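Szekeres Textile Handling Working Group
Minutes of the meeting on good practice for hand-held gripper work
Held 17 Feb 2023, Troko building, upper meeting room

Present: representatives of Fevix, Troko and Pliluvell; secretary.
Apologies: one Fevix representative.

1. Minutes of the previous meeting
Accepted with one correction. Under item 4, "pad length" should read "pad gap".

2. Matters arising
Troko has reissued the station checklist as a single sheet. The old two-page version is withdrawn and copies should be removed from the stations. The action on spare pad screws remains open.

3. Draft rule 4: garment placement and approach
The draft requires a garment to be laid flat on a plain light surface before the first grasp. Pliluvell asked whether "flat" excludes wrinkles. Agreed that it does not. Folds left by normal handling are acceptable; a sleeve or hem doubled under the body is not, unless the task sheet calls for it.

Fevix proposed that edge grasps be approached with the pads nearly closed and then opened over the edge. Troko preferred a fully open approach, as set out in its own station notes. Both methods will be permitted, but an operator must keep to one method within a session and enter it on the session sheet.
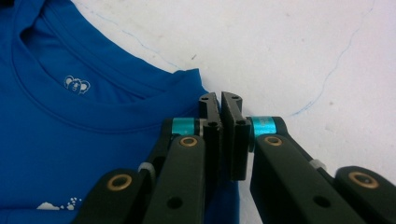 Item 3. Gripper pads at the edge of a blue T-shirt on a white work surface.

Pen lines and smudges on work surfaces were raised. Pliluvell wished to require a clean board at all times. The meeting decided that stray marks may remain, provided they are not used as placement guides. Guide marks must be listed on the station sheet — including any added partway through a session.

4. Session records
Fevix reported on its review of 334 session sheets. Of these, 18 had no entry for pad condition and 4 had no garment code. The sheets with no garment code will be excluded from the reference set. The others will be kept and marked incomplete.

5. Pad inspection interval
Draft text called for inspection at the start of each day. Changed to the start of each session and after every 15 garments. Inspection covers pad screws, pad alignment and free movement of the linkage. A gripper that fails any point is to be tagged and taken out of use until rechecked.

6. Printed garments
Pliluvell asked for a separate class for garments with printed graphics. Deferred. Print position is to be recorded in the remarks column for now.

7. Actions
Troko: revise rule 4 and circulate.
Fevix: add a required pad condition field to the session sheet.
Pliluvell: submit proposed wording on printed garments.
Troko: report on spare pad screws.

8. Next meeting
To be held in August at Pliluvell. Comments on the revised draft should reach the secretary before the agenda is issued.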